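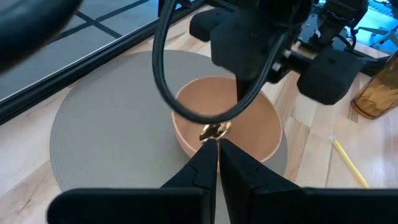

A place setting on a wooden table: gray round mat, bowl and spoon.

Dining Room Attendant, part-time
Pasine House, Arkthorpe

Pasine House serves breakfast and lunch to residents and day guests. We are looking for two dining room attendants to set, clear and reset tables. On a full day the room serves nearly 200 meals.

What you will do
Set each place before service with a mat, a bowl and a spoon, plus whatever the day's menu calls for
Clear bowls and flatware between sittings and take them to the dish room
Wipe down mats and wooden tabletops, and dry the wood right away
Polish spoons by hand and put aside any that are scratched
Restock the sideboard and report chipped bowls to the shift lead

Hours and pay
Shifts run from 6:30 a.m. to 2 p.m., 3 shifts a week. Pay is $432 a week before taxes. One meal is included per shift. The schedule is posted two weeks ahead.

What we ask for
You must be 18 or older and able to stand for most of a shift and carry a full bus tub. Restaurant or cafeteria experience is helpful but not required. Training is paid and takes place during your first three shifts. Aprons are provided. Please bring your own closed-toe, non-slip shoes.

How to apply
Pick up a form at the front desk on Skiston Road, or send us a letter with your work history and the names of two references. Applications close at the end of May. Start date is flexible for the right person.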